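Chapter 4
Friction: The Force You Forget Until It's Gone

In this chapter
Why things stick, and why they slide
Static and kinetic friction
The coefficient of friction, and what it leaves out
Friction and turning: hinges, knobs and levers
Problems and kitchen-table experiments

4.1 A bad morning in February

I learned most of what I know about friction on a hill in Pellcombe, in February, carrying a casserole. The hill runs down from the church to the river and it had rained overnight and then frozen, so the sidewalk had that dull gray shine you only notice once you're already on it. I took two steps. My left foot went one way and my right foot stayed put for a moment, thinking it over, and then it went too. I slid past four houses – sitting down by then, casserole in my lap – and stopped only when I got to a patch where somebody had thrown down ashes.

I was fine. The casserole was mostly fine. But I sat there on the ashes and thought, well, there's my chapter opening, and I've used that story with every class since.

Look at what happened. My weight was the same on the ice as it was on the ashes. The slope was the same, and my coat was the same coat. The only thing that changed was what the seat of my coat was rubbing against, and that was enough to turn a ride into a stop. If you've ever walked in socks from a rug onto a polished floor you've done a gentler version of this experiment yourself.

Friction is the force that acts between two surfaces in contact and resists their sliding past each other. Write that down if you like, but please don't think you're finished with it! It's an easy sentence to memorize and a surprisingly hard one to use. Which surfaces? Sliding which way? Does the force point uphill or downhill? When Atieno Laizer taught this course before me she used to make everyone draw the arrow before they were allowed to say a word, and I still do the same.

4.2 Two kinds, and the jerk in between

Try pushing a heavy bookcase across a room. (Take the books out first, I'm not cruel.) You lean on it and nothing happens. You lean harder and still nothing happens. Then all at once it lurches, and for the rest of the trip it's easier to keep moving than it was to start.

The force that held it still is static friction. It grows to match your push, up to a limit. Push with 10 newtons and it pushes back with 10 newtons. Go past the limit and the bookcase breaks loose, and now you're working against kinetic friction, which is usually smaller. That lurch is the jump from one to the other, and it's responsible for squeaky chairs, chattering chalk and the lovely long note of a violin, where the bow hair grabs the string and lets go over and over again.

My old notes have a table of measurements that Sandra Kettle made with a spring scale and a crate. The crate weighed 759 newtons, packed with bricks, and it took a push of 43 newtons more to start it than to keep it going. I like her numbers because they're messy. She ran the test on three different afternoons, and on one of them the floor had just been waxed, and you can pick that afternoon out of the table without being told.

4.3 What the coefficient leaves out

For dry surfaces we often get away with a very simple rule. The friction force is the coefficient of friction times the normal force, which is the force pressing the two surfaces together. Double the pressing and you double the friction. The area of contact, oddly, doesn't appear in the rule at all, and students argue with me about this every year, and they're right to be suspicious. Lay a brick flat or stand it on its end and the simple rule gives the same answer.

It's a rule of thumb, though. Soft rubber breaks it. So does anything sticky, anything very smooth and very clean, and anything wet. We'll come back to those in Section 4.6, when you'll have the tools to see why.

4.4 Friction and turning

So far everything has slid in a straight line, but a great deal of the friction you meet in a day is the turning kind. A jar lid, a faucet, a key in an old lock. In each case some surface is rubbing around another one, and you beat it with torque, the force you apply multiplied by its distance from the axis (as long as you push at a right angle). Getting farther from the axis helps you just as much as pushing harder does, and it's a lot less tiring. 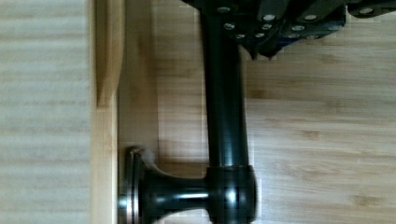

A round knob asks two things of your hand, and people tend to notice only one. You have to supply the torque, and you also have to squeeze hard enough that your palm doesn't slip, so with soapy fingers you can be plenty strong and still be stuck on the wrong side of the bathroom door. Now think about a lever handle like the black one here, mounted on light bamboo wood. You can press down near its far end with a knuckle or an elbow, and the surface is pushed on directly, so you hardly need any grip at all. The distance does the rest. If the handle is twice as long, half the force gives the same torque, and Problem 2 at the end of the chapter asks you to check that on a door at home.

There's still friction inside the handle, of course, where the moving parts rub. You can feel it if you press very slowly. There's a small reluctance at first, then a give, and that's our bookcase again, only smaller and going around in a circle.

Before you read on, find three things in the room that turn. For each one, sketch the axis, mark where your hand goes and draw the arrow for friction. Then swap sketches with a neighbor and see whether you agree on which way the arrows point. In my experience you won't, at least not on the first try, and the argument is worth ten minutes of anybody's class.

4.5 Measuring a coefficient with a board and a book

You'll need a flat board, a hardcover book, a ruler and a patient friend. Set the book on the board and have your friend lift one end slowly. Keep your eye on the book.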